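Drorwood Toy Library, monthly meeting
Minutes, May 28, 2025

Present: Leif Sæther (chair), Hjørdis Björklund, Boris Todorova, Njål Grønli, and me with the notebook. I came in during the coffee, so if anything got decided before that, Leif will have to tell you.

April minutes. Read and passed. Hjørdis asked me to fix the spelling of Gromcombe, which I had wrong all the way through (sorry, Gromcombe!).

Loans. Boris had the list. We had 62 loans in May, mostly puzzles and the wooden trains, and 284 items are now in the catalog. Two train bridges are still out with a family who moved over to Brekke. Njål drives that way on Fridays and will ring their bell.

Play kitchen. This took most of the evening and I enjoyed every minute of it. The question was whether the play food should go on being lent as one big set or be split up. Hjørdis wants smaller bags, fruit in one and dishes in another, so a parent can carry one home on the bus. Boris thinks the dishes are no fun without something to put on them, and I have to say I'm with Boris. Leif asked if we could do both. We went back and forth on that for a good while and ended up with one mixed bag to try over the summer, with a bit of fruit, a plate, a bowl and the colander. Hjørdis agreed as long as there's a card inside saying what belongs in it. I'm writing the card.

Njål brought up the ketchup bottle, because his youngest likes to chew the cap. We agreed it stays in the set but gets washed with everything else when it comes back, and that means soap and not just a wipe.

Money. The Ernier fund has given us 500 for the year, hooray! Boris would like shelves. Hjørdis would like a second play stove. Leif said to bring prices next time, so please do, real ones this time. 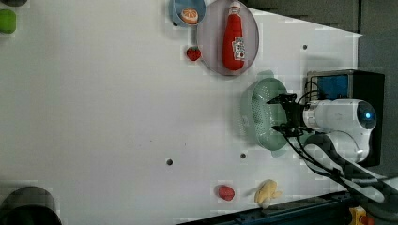

Mieke Nijs

The strawberry and the orange half are both down for the mixed bag, and so is the banana-like piece. I'd love the mint-green colander to go in every bag we ever make, but there's only the one in the catalog, so Boris is going to look for another at the Gromcombe swap.

Door key. Leif has the spare. Njål needs it for the Saturday opening and will pick it up from him.

Any other business. Hjørdis asked who has the good scissors. I do, I'll bring them back.

Next meeting: same room, same time, Njål on cake.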